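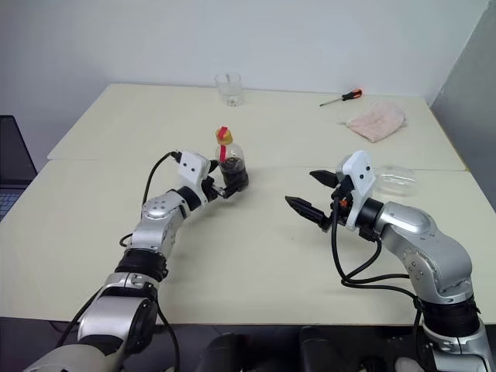

Rural clinics need housing before they need another recruitment drive

Every February the district health office in Brisuvley advertises for nurses, and every year it gets plenty of replies. Last time there were 296 applications for 100 posts. All the posts were filled by the middle of the year. By the next round, a third of the people hired had left.

I worked in the staffing office there for six years, and I think we have been spending money on the wrong end of the problem. We paid for adverts, interview panels and a new records system. We spent very little on where people would live once they arrived.

Take the health centre at Dikness. It serves 153 households directly and a good many more on market days. It has two staff houses, both built for single people, and one has had no working water tank for as long as I have known it. Harriet Baptiste, a midwife, was posted there with two children. She rented a room an hour's walk away and did night duty on top of that. She stayed eleven months. Her exit form gave the reason as "family".

That word appears on a lot of exit forms. I read 496 of them before I left the job, and pay came up less often than I expected. People wrote about schools, rent, water and the road after dark.

Soledad Rosenthal, who ran the office before me, used to argue that housing was a matter for the works department and that we should stick to hiring. I understand the point. Budgets are kept apart for good reasons, and a health office that starts building houses may end up doing it badly. But a post that has to be filled again every year costs money too — it just comes out of a different line.

I would start small. Repair the houses that already exist, and let centre managers pay a rent allowance where there are none. Put a family house at the four centres that lose the most staff. Tell applicants at interview exactly what they will be living in, with the name of the person who holds the keys.

Some will turn the job down when they hear it. I would rather they did so in the interview room than in their third month on the ward.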